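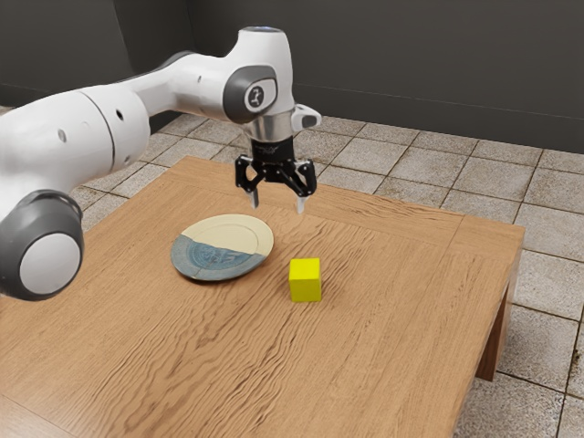 *The practice table in Jastero, with the arm reaching over the plate and the yellow cube.*

The Curberg Robotics Club is going to the Karkel Challenge! The list went up Friday, right in the middle of our meeting, and I'm pretty sure they heard us down in the pottery room.

For anyone who hasn't wandered past our door in the Sundaram Building, we're the group that sits in front of computers after school and yells at a robot arm that doesn't exist. I mean that in a good way. The whole first part of Karkel happens in simulation, so every team gets the same arm, the same tools and the same kinds of jobs, and it doesn't matter if your school has a fancy lab or (like us) a room with one working outlet along the window side. We use a program called Jastero to do it. You load a table, put things on it, write your code, press go, and then you either cheer or put your head down on the desk.

Our job this fall has been the cube and the plate. The code has to find the cube, pick it up, carry it over and set it down on the plate without dropping it. My little brother can do this. My little brother is also four, and he doesn't have to tell his elbow what angle to be at.

We submitted 3877 practice runs with our entry, and I know that sounds like a typo. Jastero lets you leave a batch going overnight with the cube and plate moved to new spots every time, so on a good night we'd come in the next day to a big pile of results and a laptop hot enough to fry an egg on. Most of those runs are boring. A few of them are my favorite things I've seen all year, like the one where the arm picked up the cube perfectly, swung it over to the plate, and then kept right on going until it was holding the cube out over the floor.

The plate has been the hard part. I figured it would be the cube, and so did everybody else at my table, because the cube is the thing you have to grab. But a bright yellow cube on a brown table is pretty easy to find in a camera view! Our first version just looked for yellow and went there, and it was right so often that we got cocky about it and spent a week picking a team logo.

Then we turned to the plate, which is cream on one part and blue on the other, with a jagged line between them. Our code was looking for a single patch of color. It would find the blue part, decide that was the entire plate, and aim for the middle of that. So the cube would land way off to one side, sometimes up on the rim, where it tipped.
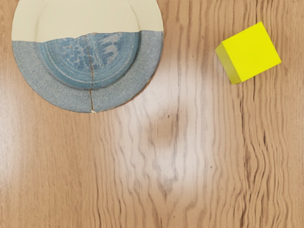

We tried a bunch of fixes. One was to look for both colors and glue them together, and that worked until the program decided a pale shiny spot on the wood was part of the plate too. The glare on that table has caused more arguments in our club than the pizza order. Somebody suggested we just turn the lights down in Jastero, and we did, and it was great for one afternoon, and then we reread the Karkel rules and found out the lighting is theirs to pick.

What we ended up with is a piece of code that ignores color for the plate and looks for the round edge. It only needs to see part of the circle. It takes whatever curve it can find and works out where the center ought to be, even when the plate is partly outside the view. The crack in the plate threw it off for a while (it kept wanting to treat that as an edge as well), so there's now a step that tosses out any line that's too straight. The file is 300 lines long and I'd guess a third of that is comments saying things like "do not touch this, it works."

The gripper got its own round of trouble. It comes at the cube from above with its two fingers open, and if the cube is turned at an angle, the fingers come down on the corners and the thing squirts out sideways. We were treating every cube as if it sat nice and square to the table. Now the wrist turns first to match the sides. I wrote that part, so I'm allowed to brag a little, and I'm also the one who had it turning the wrong way for two meetings before a ninth grader asked why there was a minus sign there. There should not have been a minus sign there.

For the scored round, Karkel gives each team 230 seconds of simulated time per job. That's plenty when things go well. It goes fast when the arm misses and has to back up and look again, and we've been going back and forth about how many retries to allow. Right now it's 2. Half the club wants more, and the other half wants it to slow down and get it right the first time. We'll probably still be fighting over that on the bus.

The next stage is a stack of new jobs we haven't seen, with objects we haven't seen either. The rules only say "common tabletop items," so we've been throwing all kinds of stuff into Jastero to see what breaks. Bowls are okay. Anything shiny is bad. We made a spoon one afternoon and I don't want to talk about the spoon.

If we make it past that, the last round uses a real arm at the Karkel site, and most of us have never stood next to one. I've been looking at this white and gray arm on a screen since September and I have no idea how big it would feel if I were in the same room with it. I really want to find out.

We could use more people, too. You don't have to know how to code to join. We need folks who can set up tables in Jastero, folks who can go through the overnight batches and write down what went wrong, and at least one person with decent handwriting for the poster. If you do code, we have a list of bugs and you can take your pick, except the glare one, that one's spoken for.

We meet Fridays right after the last bell on the second floor of Sundaram, the room with the orange extension cord coming out under the door. Please step over it. The overnight batch is plugged into the other end.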